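Tea cosy tips, quick ones

Measure round the pot first, handle and spout included. Then knock off a bit, wool gives.

Double knit is fine, 4mm needles. Chunky if your kitchen's cold. Acrylic near a gas ring - no, don't.

Two flat halves, sewn up the sides. Leave the gaps bigger then you think for the spout. Mine was too tight, had to unpick the lot.

Old jumper works too. Felt it at 60, cut, blanket stitch round the edge. Done in an evening.

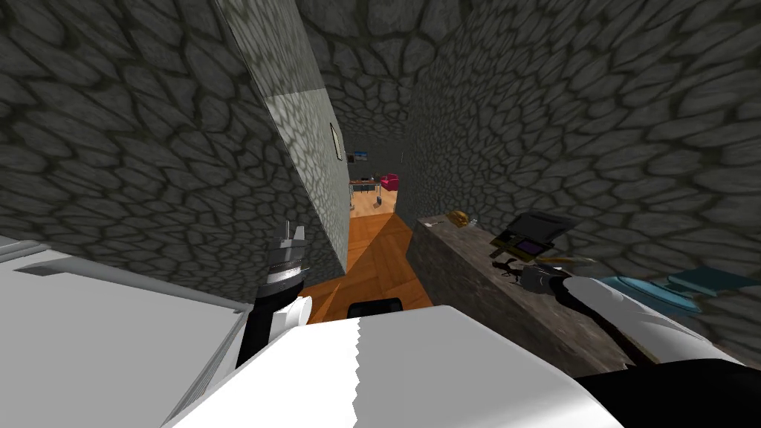

Lining: cotton, loose, tacked in at the top only so it comes out for washing. Tea stains - cold water, bit of soap, dry it flat. Not on the radiater.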